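2020-11-21

Home late again, and I've let the tea go cold twice writing this, so it had better be worth it.

Toivo asked me at lunch whether I miss the old kitchen line at Prekcombe, and I said no much too fast and then thought about it all afternoon. I do miss bits of it. I miss the noise, and Ottmar Kuhlmann singing over the noise, and the way you knew by two o'clock exactly how sore your wrists were going to be. We used to put up 165 trays before the first break, the same five movements every time, and when the Onora machines came in June I was one of the ones who stood at the back with my arms folded. I remember Ottmar saying they'd have us out by Christmas. Well, it's nearly Christmas and he's the one who teaches the new people how to stop an arm safely, and he's very proud of his key on its lanyard (as he should be, he's good at it).

What has changed for me is mostly the kind of tired I am. I used to come home with my feet throbbing and my head perfectly fresh, and now it's the other way around. I spend the day at the practice table, setting out dishes and food, watching the arm reach, moving things over a little, writing it down, and setting them out again. Today it was the ketchup on the big plate, with the strawberries and the half orange off to one side and the toaster oven over on the right. 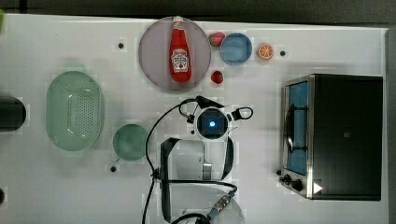 I got fond of it somewhere along the way, which I'd never say to Ottmar. Toivo Riihimäki says I talk to it the way his mother talks to her tomato plants, and I suppose I do, a bit. The money is the same as before and the hours are kinder, but there are fewer of us at the long table for lunch, and the two who went over to Crichton haven't written. I must write to them first, I think, and stop waiting.

Tomorrow I want to ask about the stool. The one I have is too low and my back knows it.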